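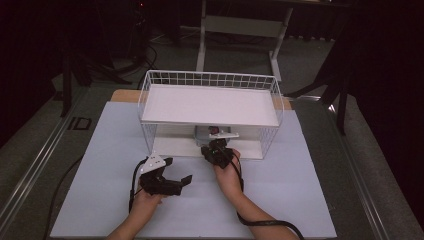
I've had the Rendari wire shelf riser for two months now and I'm finally ready to have opinions about it. My kitchen has exactly one deep cabinet, and everything I own ends up in a pile at the bottom of it (plates, mugs, that one colander), so I was pretty excited to try a riser again after my old Barreto gave up and started leaning like a tired fence.

## Setup

There isn't any, which I loved. You unfold the legs, push them till they click, and you're done. My Barreto came with a bag of tiny screws and I lost two of them in the first five minutes, so this felt like luxury!

## What I like

- **It holds a lot.** Dinner plates on top, cereal bowls underneath, and I can still get my hand in for the bowls without moving the plates.
- **It's easy to clean.** I spilled soy sauce all over it in January and it rinsed right off in the sink.
- **The feet don't slide.** My shelf liner is the slippery kind, and the thing stays put even when I yank a plate out in a hurry.

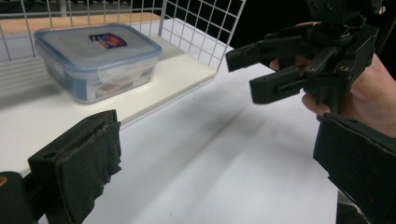 ## What bugs me

The gaps between the wires are too wide for small stuff. Espresso cups wobble, and anything with a narrow foot tips right over – I ended up cutting a placemat to fit the top, and that mostly fixed it. The finish also scratched sooner than I'd hoped, all along the front edge where I drag the pans across.

And the price! I paid $37 for the set of 3 at Cenus, and the Jorkidine ones on the next shelf were cheaper. I've used those at my sister's place, though, and they bend if you so much as look at a cast iron skillet.

## Would I buy it again?

Yep, but I'd wait for a sale. I'm already eyeing a second set for the bathroom cabinet, where the towels have started to take over.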